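Subject: Re: [bathroom-access] Fold-down shower seat, which height?

Roswitha Reinholz wrote:

> My father needs a shower seat on the wall. The Hagedorn shop offers
> the Jevari in two fixed heights and I am unsure which one to order.
> He is tall and his left knee does not bend well. Is the low one
> a mistake for him? The wall is brick with tiles.

Dear Roswitha,

we mounted the Jevari for my mother in September, so I can tell you how we did it. Please let your father sit on some chairs at home first, with bare feet, and measure the one from which he gets up most easily. With a stiff knee I would take the higher seat, but his feet must stand flat on the floor.

Brick is good. Our fitter used 14 mm holes and it took him 2 hours, with the sealing. We paid 389 euros for seat and support leg, the fitting was extra. The screws in the box were too short for our tiles, so ask before he comes.

I looked also at the Suvness model. It folds flatter, but the arms are sold separately and the delivery was 5 weeks.

Do you plan a grab rail as well? It should be on the side of his good knee, I think, but an occupational therapist will know this better than I.
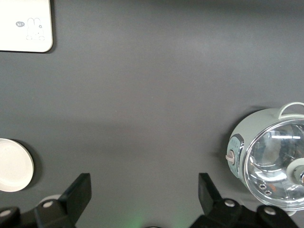
*The little rabbit says hi, on a dark grey tabletop*

Kind regards from Grelulwood,
Annelie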